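Cabbage Rolls, Unstuffed, Because I Have a Life

My husband's grandmother made stuffed cabbage for every holiday, and I mean every one. Sukkot, Passover (with a little matzo meal swapped in), the Fourth of July. She made them the size of a thumb and she folded each one so tight you could have played catch with it. I married into these cabbage rolls. I did not inherit the patience.

For years I tried. I'd boil the whole head of cabbage in my biggest pot, peel off the leaves one at a time, burn my fingers, tear half the leaves, patch the torn ones with other torn ones, and end up at midnight with 18 lumpy bundles and a kitchen that smelled like a bus station. And then my kids would unroll them at the table, eat the meat, and leave the cabbage in a sad little heap on the side of the plate. Every time!

So a few winters ago I quit. I chopped the cabbage, I made the meat into little meatballs, I threw the whole business into the pot with the same sweet and sour sauce she always made, and I waited for somebody to complain. My father-in-law had seconds. My husband wiped out his bowl with challah. The kids ate cabbage. I'm never rolling anything again.

I've been making it from the first cold week in November straight through to spring ever since, and I get asked for the recipe a lot, and I always say "oh, I'll write it down" and then I don't. I'm writing it down.

First, the cabbage. You want the plain green kind, the heavy one that feels like a bowling ball. Not savoy (too soft, it melts away to nothing) and please not the bagged coleslaw mix. I tried the bag once when we'd just gotten back from visiting family in Titolholm and there was nothing in the house, and it turned to string. The dressing packet is also still in my refrigerator door. Cut the cabbage in quarters, take out the core, and slice it into ribbons as wide as your finger. It'll look like way too much. It'll fill the pot right up to the lid and you'll think you've made a terrible mistake. Give it twenty minutes and it will have sunk down to something reasonable.

Now, onions. The original recipe, which I have on the back of an envelope in handwriting only my mother-in-law can read, says "onion." One word. I use 2 big ones and I cook them slowly in oil until they're properly golden, which takes longer than any recipe will ever admit. Put on some music. If you rush this part the sauce tastes thin and sharp, and you'll keep adding brown sugar to fix it, and then you've got candy.

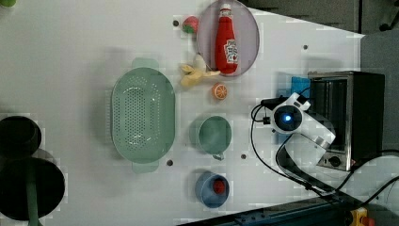 The sauce is where families stop speaking to each other. My side is from the tomato-and-lemon crowd. My husband's side uses gingersnaps. Yes, cookies, crumbled right into the pot! I thought it was a joke the first time I saw it. But they thicken the sauce and give it this dark, spicy thing in the background, and now I can't do without them. I use 5 gingersnaps, the hard kind that could chip a tooth. Check the package if you're serving this with meat, since plenty of gingersnaps are dairy or made on dairy equipment. The little grocery on Kershaw used to carry a pareve one that was perfect and then stopped, and I have been in mourning. These days I order them from Trernton, three boxes at a time, and hide two of the boxes from my family.

For the sour part I like lemon juice, the real stuff squeezed from a lemon. My mother-in-law uses sour salt, and if you grew up on that flavor then go ahead, but start with a pinch. A tiny pinch! I once used a teaspoon and we ordered pizza.

And raisins. I know. Half of you just closed the page. I was a raisin hater too, and I still am in kugel, in rice, in cookies, in basically all other foods. In this pot they plump up and go soft and kind of vanish into the sauce, and my pickiest kid has been eating them for years without knowing. (If you're reading this, sweetie, surprise.) Golden raisins hide better than the dark ones.

Okay, the actual recipe.

Unstuffed Cabbage
Feeds 9 normal people, or my family plus one guest

For the pot:
3 tablespoons oil
2 large onions, sliced thin
1 medium head green cabbage, cored and cut in ribbons
1 large can (28 ounces) crushed tomatoes
1 small can (6 ounces) tomato paste
2 cups water
1/3 cup brown sugar
Juice of 2 lemons
1/2 cup golden raisins
5 gingersnaps, crushed
1 bay leaf
Salt and pepper

For the meatballs:
2 pounds ground beef
1/2 cup uncooked white rice
2 eggs
1 small onion, grated
2 cloves garlic, grated
1 1/2 teaspoons salt
Plenty of black pepper

Heat the oil in your very biggest pot over medium heat and cook the sliced onions with a good pinch of salt until golden and soft, a good half hour. Stir in the tomato paste and let it cook for a couple of minutes, until it darkens and starts to stick a little. Add the crushed tomatoes, water, brown sugar, lemon juice, raisins and bay leaf. Bring it up to a simmer.

Pile in the cabbage. Push it down with a wooden spoon, put the lid on as best you can, and leave it alone for twenty minutes.

Meanwhile mix up everything for the meatballs with your hands. Don't squash it too much or they come out tough. Roll them walnut size. Wet hands help, and so does a child who thinks this is fun (mine lasted until they were eight or so and then got wise to me).

Once the cabbage has shrunk, drop the meatballs in one by one and nudge them down under the sauce. Don't stir yet! They'll fall apart. Lid back on, heat down low, and let it go for an hour and a half. After the first half hour they're firm enough that you can give everything a gentle turn.

Add the gingersnaps for the last twenty minutes, stir them through, and check the bottom of the pot, because they like to stick. Then taste. It should be sweet first and then sour right behind it. More lemon if it's flat, more sugar if it makes you squint. Fish out the bay leaf or let somebody find it and make a wish, which is what we do.

A few things people always ask me.

Can you make it ahead? You should. It's good the first day and so much better the second. I make it the night before and let it sit in the fridge, and the fat comes up to the top where you can lift it off if you care about that. It thickens a lot overnight, so add a splash of water when you warm it up.

Can you freeze it? Yes, for up to two months. The cabbage goes a little softer but no one here has ever minded.

Can you use turkey? You can. I've done it with dark meat ground turkey and it was fine. I'd add an extra spoonful of oil to the mix and maybe some smoked paprika. All white meat, no, please don't, they come out like erasers.

Slow cooker? Cook the onions on the stove first, no skipping, then everything else goes in on low for eight hours. You'll probably have to pack the cabbage in two batches. Mine is an ancient Zinen with a chipped lid that was a wedding present, and it only just holds the whole recipe. I've had the thing going from two in the afternoon on a short winter day and it was ready when we sat down.

Brown rice? It won't cook through inside the meatballs in that time. I found this out with company at the table. Crunchy. If you really want brown, boil it halfway first.

What do you serve with it? Mashed potatoes made with chicken broth and a little olive oil, if it's a meat meal at your house like it is at mine. Or wide noodles. Or just bread, lots of bread, the kind with a real crust that you can drag through the sauce. My mother-in-law puts out a plate of sour pickles too, which sounds like overkill next to something already sour, but she's right and I've told her so, twice, and she has brought it up ever since.

I did tell her I was posting this. She wanted me to mention that hers are still rolled, that she does them with the leaves frozen overnight and thawed so there's no boiling, and that it isn't hard at all if a person would only sit down and do it. So if you're that kind of person, freeze your cabbage whole, thaw it in the sink the next day, and the leaves will peel off soft as anything. Same filling, same sauce, two hours in the oven covered at 325.

Next week, if I get my act together, the apple cake. It's the one with the oil and the orange juice, and I still haven't decided whether to confess how much cinnamon goes in there.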